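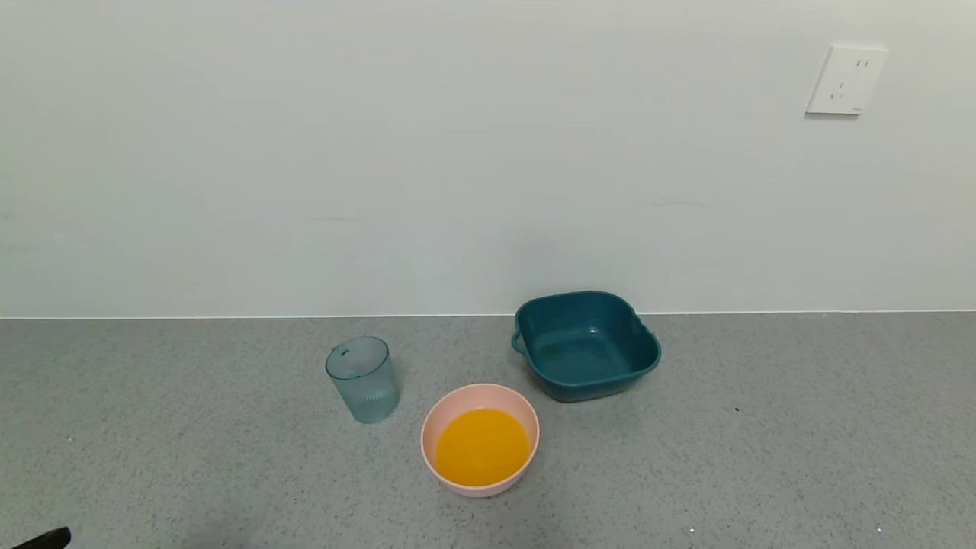
What gets the cloudy film off plastic cups and bowls?

White vinegar, in most cases. Mix equal parts vinegar and warm water in the sink or a dishpan, leave the pieces under for twenty minutes, then wash them as usual with dish soap. If the film is still there once they are dry, it is probably fine scratching from the dishwasher, and no soak will take that out.

Greasy feel

Plastic holds on to oil in a way that glass doesn't. Wipe the piece with a dry paper towel before it goes near the water, or the oil spreads to everything else in the sink. Then use hot water and more soap than you think you need, and rinse hot. A bowl that squeaks under your thumb is clean. One that slides needs another round.

Tomato and curry stains

Rinse in cold water right after emptying. For a stain that has already set, spread a paste of baking soda and water over it, leave it for an hour and rub with a soft cloth. Sunlight helps too. A stained container left on a bright windowsill will fade over a day or 2, and orange stains fade faster than red ones. Don't microwave tomato sauce in plastic if you care how the plastic looks afterward. The stain you get that way is in the surface to stay.

Smells

Onion and garlic cling to lids more than to the containers. Crumple a sheet of newspaper, put it inside, close the lid and leave it overnight. Dry coffee grounds work about as well but make more mess. Store containers with the lids off.

Ribbed and grooved cups

Residue settles in the grooves and a flat sponge rides right over it. Use an old soft toothbrush and brush along the grooves, top to bottom. Do the inside of the base while you are there. Milk and smoothies are the worst for this, so rinse those cups as soon as they are empty.

Dishwasher

Top rack only, unless the bottom of the piece says otherwise. Turn off heated dry - that is what warps lids. Light cups flip over and fill with dirty water, so wedge them between heavier things. I run the machine in my kitchen, a Vorkon, on the light cycle for plastics and the regular one for everything else.

Stuck cups

Two tumblers jammed together will usually part if you fill the inside one with ice water and stand the outside one in warm water. Wait a minute and twist. Don't pry with a knife.

Labels and sticky residue

Cooking oil on a cotton ball, ten minutes, then dish soap. Nail polish remover will cloud clear plastic, so keep it away.

Scrubbers

Soft side only. The green pads leave scratches that hold stains later. I use the Sterkby dish cloths, which come in a pack of 2 and last me until March if I open them in the fall.

When to throw it out

Cracks, peeling, deep knife marks or a sticky surface that comes back after washing. An old bowl is still good for holding screws in the garage or mixing plant food, but mark the bottom so it doesn't end up back in the kitchen.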